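Mirkach Tabletop Cleaner, 12 oz

Item 149
Sold by the bottle or by the case of 20
In stock at the Boychuk counter and by mail

Mirkach is a ready-to-use liquid cleaner for tables, desks and counters with a sealed, washable top. It takes off fingerprints, pencil, tape glue, food grease and the gray film that builds up on light surfaces. It does not contain wax or silicone, so it leaves no coating and can be used before gluing or painting. The scent is light and is gone once the surface is dry.
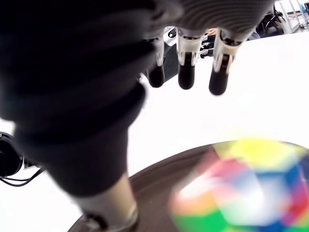
Annelies Boersma
Product manager, cleaning and surface care

What it is for

We stock several cleaners and customers often ask which one to buy for a plain white table. This is the one. White tops show every mark, and most of the complaints we hear are about the marks left by the cleaner itself. General kitchen sprays tend to dry in streaks on a light gloss finish. Mirkach dries clear if you use the right amount, and the right amount is less than most people use.

Suitable surfaces:
Sealed or painted wood
Laminate and melamine
Powder-coated metal
Glass
Glazed tile

Not suitable:
Oiled or waxed wood
Unsealed stone
Acrylic sheet (it can haze)
Screens of any kind

If you do not know what your table is made of, try a small patch on the underside or near a back corner. Wait 20 minutes and look at it from a low angle with a lamp on the other side. If the patch looks the same as the rest, go ahead.

How to use it

Clear the table and brush off crumbs and grit first. Grit under a cloth is the main cause of fine scratches on a gloss top. Spray the cloth, then wipe in straight lines from the back edge toward you. Turn the cloth over and go across the same area once more with the dry side.

For tape glue, put a little cleaner directly on the spot, leave it for a minute and rub with a fingertip through the cloth. Old glue may need this two or three times. Do not use a blade on a painted top.

Ballpoint ink comes off most sealed surfaces if it is fresh. Permanent marker usually does not, and for that we suggest Nokon Ink Remover (item 107), followed by a wipe with Mirkach to take off the residue.

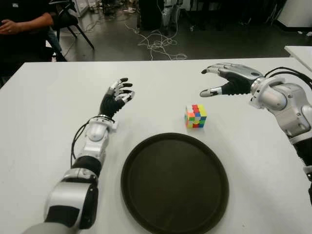 White tabletop with a puzzle cube and a round tray.

Cloths

Use a flat-weave microfiber cloth. The fluffy kind sold for cars holds too much liquid and drags on a smooth surface. We sell the Ledonard flat cloth in packs of 12, in gray or blue. Paper towels work for a quick wipe but can leave lint along the edges, and on a white table the lint is hard to see until the light changes.

Wash the cloths warm, without fabric softener. Softener gets into the fibers and comes back out on the table as smears – this is the most common reason a cloth that used to work well stops doing so.

Between cleanings

A table in daily use needs a full clean once a week. In between, a damp cloth is enough. Put something under hot mugs, and wipe up coffee, tea and tomato sauce the same day. Trays and bowls with a rough underside will mark a gloss top when they are pushed across it, so lift them or stick felt dots underneath.

Yellowing is a separate matter. If a white top has gone yellow from sun or age, the color is in the finish and no cleaner will take it out. 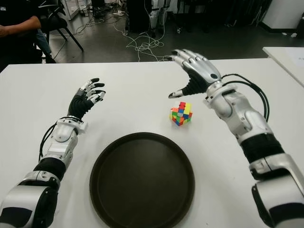 Arms resting on a white tabletop.

Bottle and refills

The bottle has a trigger with three settings: off, spray and stream. Turn it to off before storing it on its side. Refills come in a plain jug with a screw cap and do not include a trigger. The old round triggers do not fit the current bottle – the thread was changed in August, and we have a small number of adapters left at the counter. Ask for one if you have a shelf full of the old kind.

Keep the bottle above freezing. If it does freeze, let it thaw at room temperature and shake it well. It may look cloudy for a day, but this does not affect how it cleans.

Safety

Keep out of reach of children and pets. Do not mix with bleach or any other cleaner. If it gets in your eyes, rinse with plenty of water. Rinse tables used for preparing food with clean water after use. The full safety sheet is available on request and is packed with every case.

Ordering

Single bottles and cases can be ordered by mail or picked up at the Boychuk counter, which is open on Saturday until noon. Unopened bottles can be returned. Opened cases can be returned for the bottles that are still sealed.

Related items
Nokon Ink Remover, item 107
Ledonard flat cloth, pack of 12
Mirkach refill jug
Felt dots, self-adhesive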